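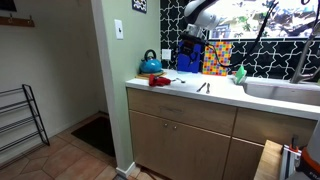
The arm over the counter, with the teal-blue kettle keeping it company.

So I've been reading up on the Sollel kitchen arm for most of October, and last week I finally gave in and paid for the two-month home plan. It comes to 80 dollars a month, gripper included, and if you keep it past the trial Bandon will sell you the whole kit for 1820. That is a lot of money for something that tidies a counter! My friend Anju Rawat has the older Meireles and swears by it, but hers only does cups, and what I wanted was help with the small stuff — cloths, spoons, the odds and ends that pile up by the kettle.

I'll start with cloths, as they're what I was most curious about. A cloth has no proper shape (mine never do, anyway), and I like that the Sollel fingers are slim enough to pinch a fold of it. Forks and knives are a slower business, and I'd leave your good silver in the drawer until you trust the thing.

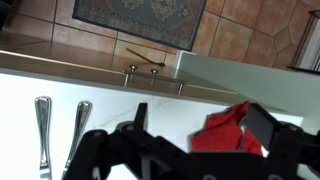

Can you cancel the plan before the two months are up?
You can, but Bandon keeps the second month's payment and you pack the arm up yourself, so save the box.

I'll write again once I've tried the Gulstead soft fingers.

Search this blog
Go

2 comments

Recent posts
Anju's Meireles, one year on
Finding room for a bigger cutting board
My slow cooker notes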